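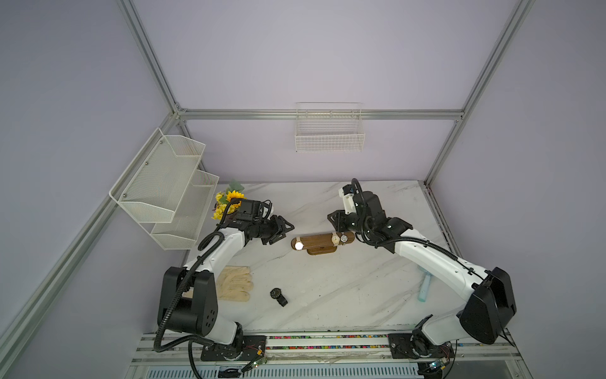
The Zollinden team called their entry Jacquet, after a clockmaker one of them had half read about. I was the judge who doubted it. Put a watch on a stand, they said, as if a shop would pay for that.

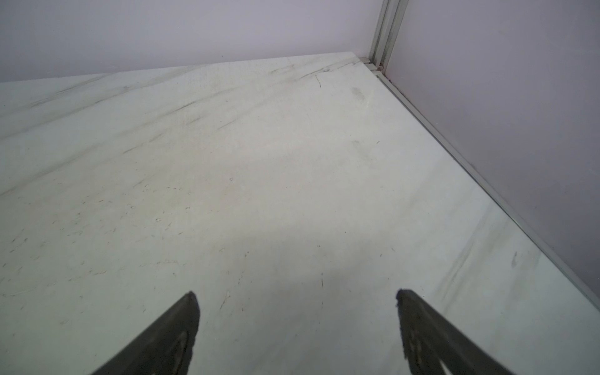 "It has practiced 2,233 times," the captain told me. I asked how many had worked. She looked at her shoes.

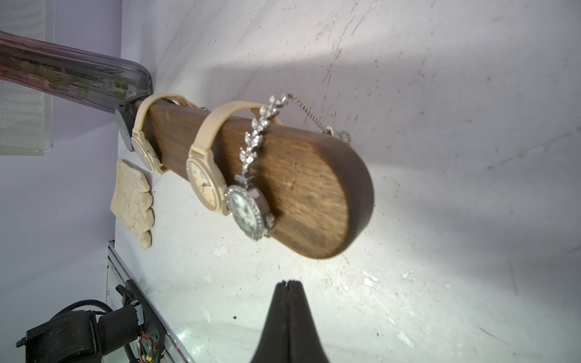 My score sheet had 30 lines. I wrote "pretty" on the first and left the next 12 blank. She asked if I wore a watch. I said I used my phone.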